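Nakell Cell Purchase Notes: README

This folder keeps the budget and the order list for the second two-arm cell in the Zavala lab. The file budget.csv has 65 lines, one for each part. Prices are without tax.

Status: the arms and the table are approved. Grippers are still open, we wait for the offer from Arico.

Please plan for:
- 2 grippers of different type
- 5 trays
- brown paper for the table top, 400 sheets

Spare cables go in a separate order in February.

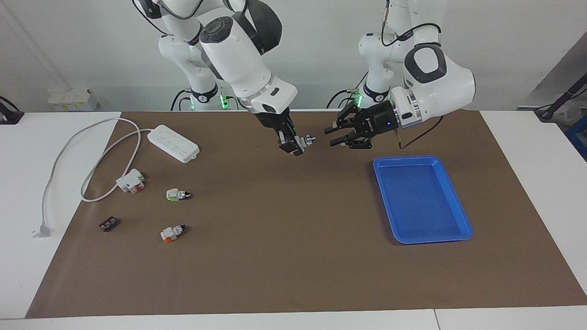
Fig. 1. Handling small electrical components, two-finger gripper at work.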